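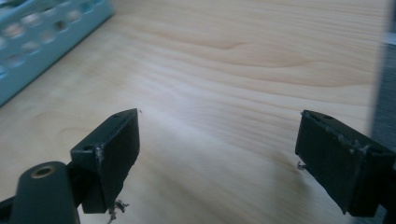
Veteado de la madera

El veteado es el dibujo que forman en la superficie de una tabla los anillos de crecimiento, los radios y las variaciones de color del tronco. Depende de la especie y de la dirección del corte. El corte radial da líneas rectas y paralelas; el tangencial, el más común en tableros de mesa, produce ondas y arcos.

En las maderas claras, como el arce, el abedul o el fresno, el contraste entre bandas suele ser suave, del crema al beige. Las vetas más oscuras pueden deberse al duramen o a depósitos minerales. Los nudos marcan el arranque de una rama - a su alrededor la fibra se desvía y forma remolinos.

Acabado

El barniz brillante acentúa los reflejos y puede ocultar parte del dibujo con luz cenital. Los aceites y las ceras dan un aspecto más mate. Con la luz solar, muchas maderas claras amarillean.

Clasificación

El muestrario de Azra Radulović, conservado en Cosisano, reúne más de 600 tablillas ordenadas por especie y corte. Tamara Manole le añadió 130 piezas de madera clara.

Véase también: albura, duramen, chapa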